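Fairweather Bench Rules Card, for two-arm cells

I wrote this card after one too many scuffed fingertips, and it's now in its third printing (Otdale does the laminating). It covers shared-space habits for small arms: who yields, who grips, who waits. 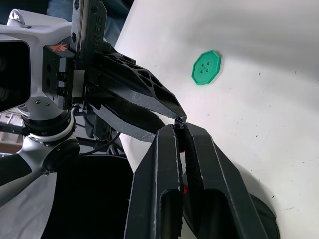
Safety & Standards

My favorite is rule 4! When two grippers come tip to tip, drop both to your slow speed first. I use 300 mm a minute, and yes, it feels like forever.

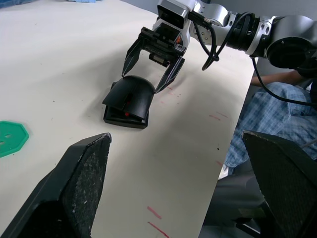 Then there's the handoff rule: one arm owns the part until the other has closed on it. Write the owner down before you run anything.

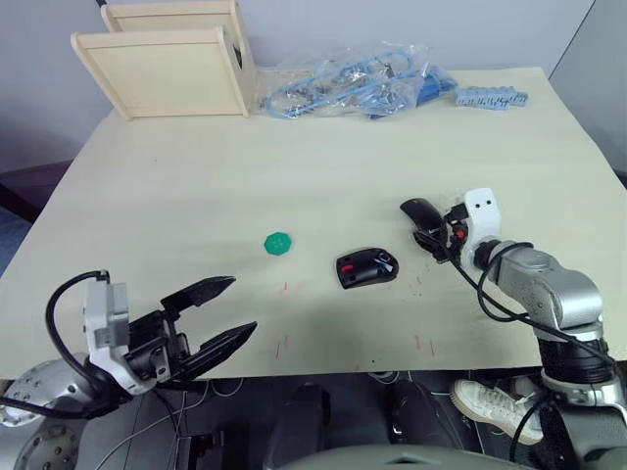
1 min read

Cards ship in packs of 400.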